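Hemp Bedding for Small Pets: Odor and Dust
Final report, Intro to Agribusiness
Thịnh Ung
November 30, 2019

Why this topic
Everybody talks about CBD oil. Less talk about the stalk, the woody inside part (hurd) that gets chopped up and sold as bedding for rabbits and guinea pigs. I wanted to know if owners would switch from pine shavings.

What I did
Got hemp bedding from Livonis, a farm supply store outside Salem. Pine from the same store. 2 cages, same size, 300 grams of bedding in each, changed on the same schedule all through October. My aunt's guinea pigs, one per cage. Smell scored by family members who didnt know which cage was which. Also a short survey at the store, 40 customers.

Results
Hemp scored better on smell at the end of each week. First days no difference. Dust was lower too, but I only judged that by wiping a dark cloth over the shelf, so take it for what it is. Survey: most people had never heard of hemp bedding. A few asked if it would get the animal high. It won't, hurd has next to no THC, but the bag should say so in big letters. 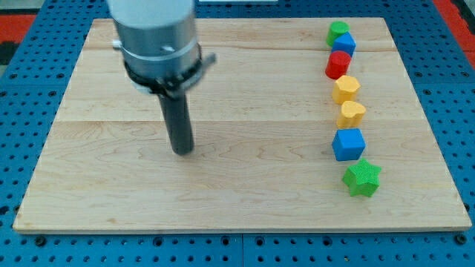

Price is the main problem. Hemp cost more per bag and most customers said they'd stay with pine unless the gap got smaller. Wood is hard to beat on looks as well, people like a pale, clean color such as the light maple of the board in the photo, and hemp hurd comes out duller and more mixed. One customer thought the sample was old straw.

Problems
Only one month. Guinea pigs only. Should of weighed the used bedding to get absorbtion, ran out of time.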